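Desktop Tower Parts Set, Barnavstead bench
Maintainer: Nia Morris
Last revised: Jul 18, 2026

Summary

3000 photos of used desktop towers from the Barnavstead refurbishing shop, taken with the side panel off and the case lying flat. The set is meant for people writing parts guides or sorting trade-ins who need to tell one part from another inside a full case. Parts labeled so far: motherboard, CPU socket, memory slots, expansion card, drive cage, power supply, case latches.
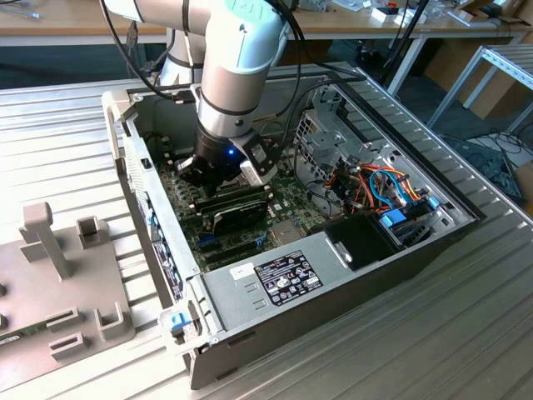 Towers came in from two office clear-outs, Gresness and Gough. 40 cases are covered. Each one has a folder named by intake number, and inside it the photos are grouped by pass. Numbering restarts at 1 for each case, so keep the folder name if you copy files out.

Labels

Labels are kept in one CSV per folder. Columns are file, part, state, note. State is one of: present, absent, open, closed, unsure. Use "unsure" when a cable or a tool covers the part. The expansion card gets a single label whatever kind of card it is. We tried splitting graphics from other cards and the labelers disagreed too often on the older stock.

A power supply is labeled from its housing. The text on the spec or regulatory label is not transcribed, and small stickers are ignored even when someone has written on them.
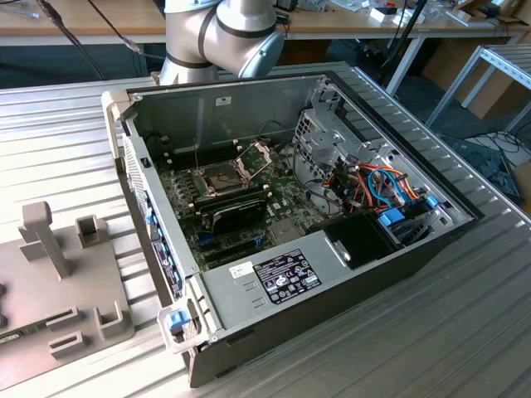 Blue plastic generally marks something meant to be moved by hand, but do not label by color alone. Some slots and ports are blue too. Latches on the drive cage and latches on the case are separate classes as of this revision. Files labeled before October still use the old combined class, "clip". There are 280 of them and they will be redone folder by folder.
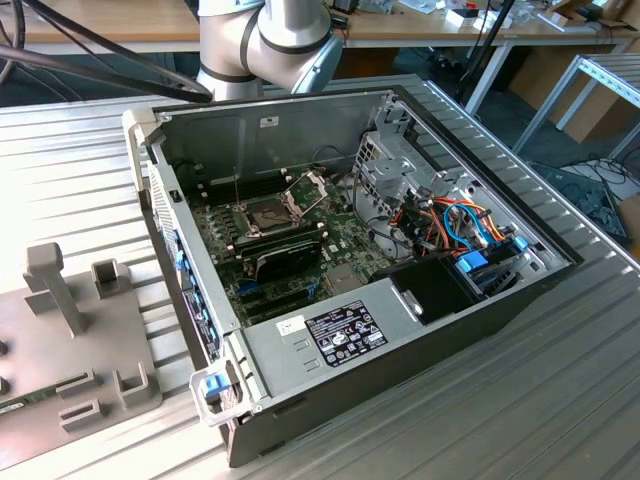
CPU socket, state "open"; expansion card, state "present".

Known problems

Loose power cables hide part of the drive cage in many cases. Memory slots are labeled as a bank, so the set cannot be used to count modules. 50 files have no note column; the Jatix import script skips them and prints the file names.

Corrections go to Nia Morris with the folder name and file number.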